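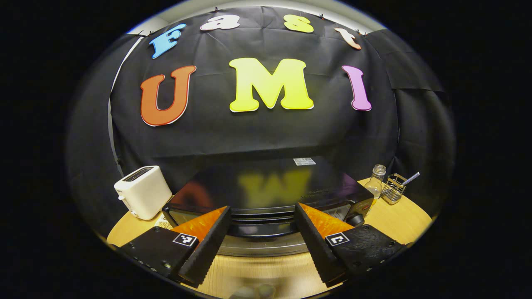
Do you need a toaster if you already have a toaster oven? If you eat toast most mornings, keep both. If you have it once a week, the oven will do.

I get asked this a lot, so I'm putting my answer in one thread. Small appliances, small table, Dec 19, 2021.

The toaster is the cream two-slice one on the left, with the lever low on the front. It does bread. It does bread faster than any toaster oven I've used and I don't have to watch it.

The oven is the black one in the middle. Knob on the right side, ridged front, dark glass door. It does everything that isn't sliced bread: leftover pizza, half a tray of potatoes, open sandwiches, nuts.

I timed two slices in each. Toaster: 3 minutes to the color I like. Oven: a good deal longer with the heat-up, and I had to turn them over.

The oven cost me $73 at Grunow, in November, on sale. The toaster came from the secondhand shelf at Guvholm for $18. I would not pay much more than that for either.

Both are on the round wooden table now. It used to be the breakfast table and we ate there. Now we eat at the counter and the table holds the appliances. I like it better. The counter is clear and the cords all go to the same side of the room.

Drawback of a round table: nothing square sits neatly on it. You lose space at the edge whichever way you turn things. A 3-foot rectangular cart would hold the same amount with less waste. I already had the table.

Do not push a toaster oven up against fabric or a curtain. Check the manual for the clearance on yours and measure it with a tape before you plug it in. Same for the toaster, which is open on top.

And don't run both on one extension cord. They each pull a lot. Mine go on separate wall outlets, and I only use one at a time anyway.

The shiny top on the oven is the one thing I'd change. It looks good clean and it reflects everything — including every fingerprint. A matte top would be less work. I also still haven't peeled the little white sticker off the back edge. It will need oil.

Don't store anything on top of it. I know it looks like a shelf.

Crumbs. There are some pale bits by the foot of the toaster most days. I wipe the table at night with a damp cloth and pull the crumb tray on the first of the month. Unplug it first and let it cool.

Someone will ask about the wire holder at the back right. It's a square chrome one, for utensils. Straws go in it too, the striped kind. The open sides mean dust and crumbs fall straight through, so pick it up when you wipe.

The small glass bottle with the silver screw cap stays next to it. I like a screw cap near bread. Pour spouts drip.

If I could only keep one, it would be the oven. Slower toast is still toast, and you can't heat a slice of lasagna in a toaster.

If your kitchen is very small, get the oven first and live with it for a few months. You'll know by then if you miss the toaster.

Reply to a few of you: I haven't tried the Jendach combination model that has slots on top and a door in front. A store on Bunting Street has one on display and the door felt loose to me. Can't say more than that.

Also asked: bagels. Toaster if they're thin, oven if they're thick. Cut side up in the oven, on the rack, no foil.

Next thread is on cleaning the glass door. I have 3 methods to try and only one oven, so give me a couple of weeks.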